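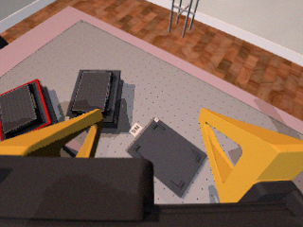
2 min read

Sat 13 July

Back on the sourdough crackers, which I swore in February I was done with. The Grotanley rye finally came in and I couldn't leave the bag alone (it smells amazing, a bit like malt), so that was the morning gone!

Dough first. I used 600 g of flour total, mostly rye with a scoop of the white Brenlow stuff to hold it together, and all the old starter out of the fridge jar. Last batch was too dry to roll and I ended up with a sort of gravel. This time I kept adding water by the spoonful until it stopped cracking at the edges, and of course I forgot to write down how many spoonfuls. Somewhere between stiff playdough and soft playdough. Sorry, future me.

Hydration on paper was 65 percent before the extra spoonfuls, so call it a bit over. Rested it under a damp towel for 2 hours. I wanted to go longer but the kitchen was warm and it was already getting puffy, and puffy crackers go leathery on me by the next day.

Rolling: the long pin is much better than the tapered one. I keep reaching for the tapered one because it's nearer, so I've put it in the bottom drawer. Setting 6 on the pasta roller worked for the last few pieces, but the dough with seeds in it tore, so seeds go on top from now on, pressed in with the flat of the hand. 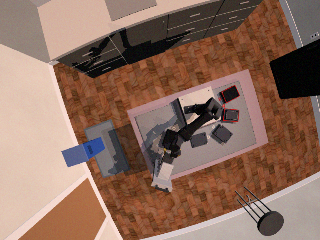

Arm over the table, seen from overhead.

Baked one tray of plain and one with caraway. The oven still runs hot at the back left and I lost a corner of the plain tray to it – turned both halfway through and the rest came out even. The caraway ones snap properly. The plain ones bend a little before they break, so I put them back in with the heat off and the door propped open with a spoon. Will check after lunch.

Taste: the rye is strong, maybe too strong for anyone who isn't me. Good with the Farnon cheddar, weird with jam. Salt was Arrieta flakes, crushed, and I'd go heavier next time. The sprinkle looked like plenty going in and then I could barely taste it.

To do: weigh the water bowl before and after so the spoonfuls stop mattering. Try half the dough overnight in the fridge. Buy parchment, we're on the last sheet and it has been used three times already.

After lunch: plain ones crisp now. Ate too many. Rest are in the blue tin, help yourselves, but leave me a few caraway.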